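# Vom Aufheben und Weggeben

*2. Juli*

Seit dem Frühjahr sortiere ich Papier. Abends meistens, wenn das Geschirr gemacht ist und es zum Lesen noch zu früh ist, und ich komme so langsam voran, dass es mir fast schon wieder gefällt.

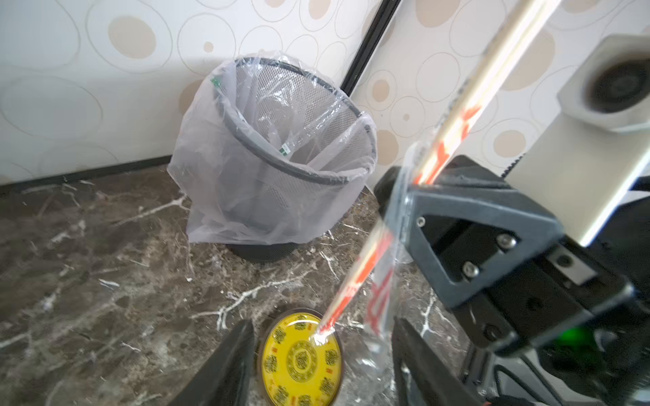 Radu Hodoroagă schrieb mir nach dem letzten Beitrag, ich solle um Himmels willen nichts wegwerfen, was von Hand geschrieben ist, und sei es ein Einkaufszettel. Gedrucktes bekomme man immer irgendwo wieder, aber die Art, wie jemand sein kleines g gemacht hat, die sei dann weg, und man merke es erst, wenn man sie vor sich sehen möchte und nicht mehr kann.

Lieber Radu, das sitzt mir seitdem im Nacken! Ich hatte mir nämlich alles so schön zurechtgelegt. Rechnungen, Gebrauchsanweisungen für Geräte, die wir längst nicht mehr haben, die Mitteilungsblätter aus Bistberg, die meine Mutter mir jahrelang nachgeschickt hat (mit Kugelschreiberkreuzchen neben allen Leuten, die ich ihrer Meinung nach kennen müsste): das alles sollte weg, und zwar ohne langes Federlesen. Und nun drehe ich jedes dieser Blätter um, weil hinten etwas stehen könnte. Meistens steht hinten auch etwas. »Butter, Hefe, Tante Irmi zurückrufen.« Was macht man mit so einem Zettel?

Angefangen hat es mit dem Schrank im Flur. Der stammt noch aus der alten Wohnung und ist über 20 Jahre lang immer nur voller geworden, so wie das bei Schränken mit tiefen Fächern eben geht. Man schiebt vorne etwas hinein, und hinten verschwindet ein Jahrzehnt. Ich habe im Februar die Steuersachen gesucht und stattdessen einen Schuhkarton mit Briefen gefunden, von dem ich geschworen hätte, dass er beim Umzug verloren gegangen ist. Die Steuersachen lagen übrigens in der Küche. An dem Abend habe ich auf dem Boden gesessen und gelesen, bis mir die Füße eingeschlafen sind, und am nächsten Morgen stand für mich fest, dass dieser Schrank einmal ganz durchgesehen werden muss, Fach für Fach, mit Geduld.

Es werden wohl rund 3000 Blatt sein, habe ich überschlagen, als ich noch dachte, man könne sich so etwas einteilen wie eine Wanderung. Kann man aber nicht, jedenfalls ich nicht. An einem Abend geht ein ganzer Ordner Versicherungspost durch, und am nächsten hänge ich an einer einzigen Postkarte fest und überlege, wer um alles in der Welt »dein alter Pirat« gewesen sein könnte. (Falls du das hier liest, alter Pirat: melde dich bitte! Der Stempel ist verwischt, das Meer vorne drauf sieht nach Nordsee aus.)

## Die drei Stapel

Am Anfang hatte ich zwei Stapel, bleibt und geht, so wie es in den Ratgebern steht. Das hat genau so lange funktioniert, bis die Rezepte kamen. Meine Großmutter hat ihre Rezepte auf alles geschrieben, was flach war: Kalenderblätter, Briefumschläge, einmal auf die Rückseite einer Traueranzeige, was ich ihr bis heute ein bisschen übel nehme, obwohl der Pflaumenkuchen darauf der beste von allen ist. Diese Zettel kann ich nicht weggeben, aber ich kann sie auch nicht gebrauchen, so wie sie sind, fleckig und an den Knicken durchgescheuert. Also gibt es nun einen dritten Stapel, und der heißt »abschreiben«.

Dafür habe ich mir im Schreibwarenladen Olteanu ein Heft gekauft, eines von Conier mit festem Einband, 144 Seiten, liniert. Frau Olteanu hat mir erst das karierte gezeigt und gemeint, kariert sei für Rezepte praktischer, wegen der Mengenangaben, und wir haben uns darüber so festgeredet, dass hinter mir eine kleine Schlange entstanden ist. Geworden ist es dann doch liniert. Die ersten Seiten sind inzwischen voll, und meine Schrift wird von Rezept zu Rezept ordentlicher, was mir in der Schule vermutlich niemand geglaubt hätte.

Beim Abschreiben lese ich ganz anders. Erst mit dem Stift in der Hand ist mir aufgefallen, dass meine Großmutter beim Hefeteig niemals eine Zeit angibt. Da steht »gehen lassen, bis er gut ist«. Bei den Plätzchen steht »nicht so lange wie Hedwig«. Hedwig war ihre Schwester, und ich habe nun also ein Plätzchenrezept, dessen Backzeit sich nach einer Frau richtet, die ich nie kennengelernt habe. Ich nehme zwölf Minuten und schaue ab der zehnten durchs Fenster.

## Was gegangen ist

Damit kein falscher Eindruck entsteht: Es ist schon eine ganze Menge gegangen! Sämtliche Kontoauszüge, die alt genug waren (bitte schaut vorher nach, welche Fristen für euch gelten, ich habe es auch getan). Die Prospekte von Reisen, die wir nie gemacht haben. Ein kompletter Fernkurs in Stenografie von einem Lehrinstitut namens Grutorley, Lektion eins mit Feuereifer bearbeitet, Lektion zwei halb, danach alles jungfräulich. Bei dem habe ich kurz gezögert. Man könnte ja doch noch. Aber nein.

Schwer gefallen sind mir die Glückwunschkarten. Da hat Fulgencio Casado mir geholfen, ohne es zu wissen, denn von ihm habe ich einen ganzen Packen, jedes Jahr eine, und in allen steht wirklich etwas drin, ein halber Brief jedes Mal, bis in die Ränder hinein. Neben diesen Karten sahen die anderen, die mit dem vorgedruckten Spruch und dem Namen darunter, auf einmal ziemlich blass aus, und ich konnte sie gehen lassen. Seitdem gebe ich mir übrigens selbst mehr Mühe. Wer in diesem Jahr von mir eine Karte bekommt, braucht möglicherweise eine Lesebrille.

Die Briefe aus dem Schuhkarton bleiben natürlich. Ich habe sie nach Absendern geordnet, dann nach Jahren, dann wieder nach Absendern, und jetzt liegen sie genau so, wie sie vorher lagen, nur mit einem neuen Band darum. Auch einige meiner eigenen sind dabei, nie abgeschickte, und die waren eine Prüfung. Mit neunzehn hatte ich zu allem eine Meinung und für jede Meinung vier Seiten. Einen davon habe ich meinem Mann vorgelesen, weiter als bis zur Mitte bin ich vor Lachen nicht gekommen.

Und der Zettel mit der Butter und der Hefe? Der liegt, Radu, vorne im Conier-Heft, gleich hinter dem Einband. Das kleine g kommt darauf leider nicht vor. Die Tante Irmi dafür sehr schön geschwungen, mit einem I wie ein Notenschlüssel.

Als Nächstes ist das unterste Fach dran, da vermute ich die Schulhefte. Wenn jemand von euch Erfahrung damit hat, wie man Blätter wieder auseinanderbekommt, die in einer Klarsichthülle aneinanderkleben, schreibt mir das bitte in die Kommentare, ich traue mich nicht, einfach zu ziehen.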